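Bistilside benchmark logs

Timing results for the Bistilside compression tool, collected on desktop machines between February and May. The set has 678 runs in plain CSV, one row per run. Each row gives the processor model, memory size, input file, wall time and output size.

Every input was compressed 30 times per setting. The first 2 passes are warm-up and are left out of the summary table — they are still in the raw folder.

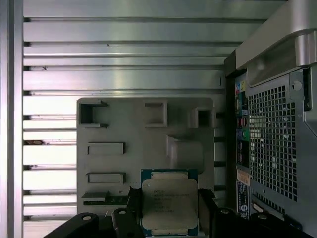 Vivek Rana asked that processor model and clock speed go in separate columns, as the old combined field broke his import script. Done in version 2.

Known gaps: the Nurkcombe machine logged no memory size, so that column is blank for 20 rows. Times are in milliseconds.

License: CC BY 4.0. Send corrections to Orsolya Kovács through the issue tracker.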